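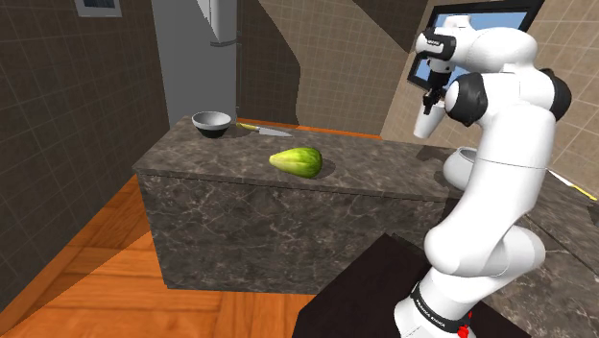
The chayote lady is back, and so is the swap table

If you've walked past the old Lindqvist building on a weekday morning lately, you've probably noticed the line. I joined it last week without knowing what it was for (I'm like that with lines), and I came home with four chayotes, a bag of limes and somebody's handwritten recipe for soup.

The neighborhood produce swap has started up again for September, after sitting out the whole summer while the roof got fixed. The rules haven't changed. You bring whatever your yard gave you too much of, you put it on the long table, and you take home something you'd like better. No money, no tickets. Doors open at 8:30 in the morning, and if you want figs you had better be there at 8:15.

The big draw right now is Hortensia Betancur's chayote vine, which has gone completely out of control. She planted one sprouted fruit against her back fence two springs ago. By this month she had picked 177 of them, and yes, she keeps a tally in pencil on the inside of her shed door. "I gave them to my sister, I gave them to the mailman, I gave them to my dentist," she told me. "Now I'm giving them to you."

I had never cooked one before. For anybody else in the same boat, it's a pale green squash shaped like a pear, and it tastes a little like cucumber and a little like zucchini. You can eat it raw in thin slices with lime and salt, or simmer it, or stuff it and bake it. Toshiko Mizuno, who was ahead of me in line with a crate of eggplants, told me to peel it under running water or the sap would leave my hands feeling tight and strange. I forgot, of course. My fingers felt like they'd been dipped in glue until dinnertime!

The soup recipe came from Segundo Villca, and he's letting me pass it along. Two chayotes, one onion, a potato, a clove or two of garlic, enough broth to cover, 30 minutes at a low simmer. Mash some of it against the side of the pot and leave the rest in chunks. He puts in a spoonful of fresh cheese at the end and drinks it out of a big mug standing up in the kitchen, and having tried it his way I can't say I'll be getting the bowls out again.

Which brings me to the other half of the news. There's now a second table, for dishes.
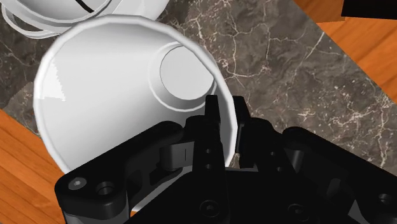 Plain white cups are welcome on the dish table, odd ones included.

The dish swap was Octavio Espinoza's idea. He moved his mother into a smaller apartment in the spring and ended up with three households' worth of cups in one hallway closet. He figured he couldn't be the only one, and he figured right. The first morning, people carried in 14 boxes before the coffee was even made. I saw soup plates, gravy boats, a fondue set still in its tissue paper and a teapot with a rooster for a spout that I'm still thinking about.

A few requests from Octavio, who will be standing by the door and will look in your box. Wash things before you bring them. Chips on the rim go home with you, but a worn bottom or a few scratches are fine. Sets don't have to stay together. Wrap the breakable stuff in newspaper and leave the newspaper, so the next person can use it to carry their finds home. And please, no more promotional travel mugs — he has a whole shelf of them already and he's started to take it personally.

Heriberto Lozano, who looks after the building, says the two tables can stay up through the end of the month, in the front room on the Surnow Street side. After that the room is promised to the choir, and the swap will either move out to the courtyard or take a break until the citrus comes in. He's leaning toward the courtyard. I'm leaning toward wherever there's shade.

They set up for 100 people on the first day back and ran out of paper bags an hour in, so bring your own bag, or two. Parking on Surnow is pretty hopeless before nine, but the lot behind the hardware store is open to swappers as long as you're out by noon. There's a bike rack by the side door.

What they're short on: herbs, eggs, tomatoes that aren't cherry tomatoes, and small saucers. What they have plenty of: zucchini, mint, dinner plates and chayotes. Hortensia says the vine is still flowering, so she'll be at the end of the table most mornings with a laundry basket full. She'll ask you how many you want, and then she'll give you two more than that.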